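4.2 How students weighed distance against cost

We come now to the part of the interviews we most enjoyed analysing. Every student in the study had at least two offers in hand, and we asked each of them to talk us through the week in which they made up their minds. We had expected money to dominate. It was there in nearly every conversation, of course, but the students kept steering us back to distance — how long the trip home would take, who would meet them at the other end, and whether they could manage it on a bad weekend without planning ahead.

Of the 303 students who completed the first survey, 126 held offers whose net yearly cost differed by less than $700 once scholarships and housing were taken into account. We call this group the near-tie group, and it is a wonderful group to study, as the usual explanation is mostly taken away. If cost were the whole story, these students should have split fairly evenly between the nearer and the farther campus. They did not. The nearer campus was the favourite by a clear margin, and the students who went the other way could nearly always name one particular thing that pulled them there, such as a research placement promised in first year or a supervisor they had already written to.

The interviews add colour that the survey could never have given us. One student, choosing between Olvera and Rullstead for environmental chemistry, told us that she had made a table with 3 columns and then thrown it out, "because I kept changing the numbers until Rullstead won." We heard versions of this again and again. Escobedo and Stojanović describe something similar in their earlier work on transfer students, where the written list of pros and cons came after the decision and served mainly to explain it to parents. Our data fit that account very well, and we were delighted to see it hold up with younger students.

Distance also meant different things to different people. For some it was hours on a bus. For others it was the number of changes, or whether the last stretch could be done after dark. Students who had visited both campuses spoke about the trip in far richer terms than those who had relied on a map, and they were more likely to say that the farther campus felt "doable". Solís, who coded the Weva interviews, noticed that students rarely gave a distance in kilometres at all unless we asked for one.

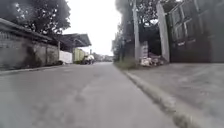
Figure 2. A straight paved road beside a long concrete wall.

The walk from the bus stop to the residence came up more often than any other part of the journey, and we had no question about it in the original interview guide. Camacho added one in September, and the answers were a treat to read. Students remembered the dull parts of a route with great precision. A stretch like the one in Figure 2, with a grey wall running along the left and a big dark stain spreading across the lower part of it, is the kind of thing they brought up when we asked what the last few minutes of the trip were like. Several told us that a plain route put them off for a day or so and then dropped out of their thinking, while a confusing one stayed with them right up to the deadline.

We do not want to push this finding too far. The added question reached only the later interviews, and most of those were with students bound for Bunon, where the residences sit well away from the main bus line. Still, it suggests that admissions offices could do a lot of good with very little effort. A visiting day that includes the ordinary trip in, on the ordinary bus, would give students a fair sense of what they are choosing. Bañuelos has started coding the follow-up interviews with this in mind, and the revised guide, with the new question moved to the front, is given in Appendix B.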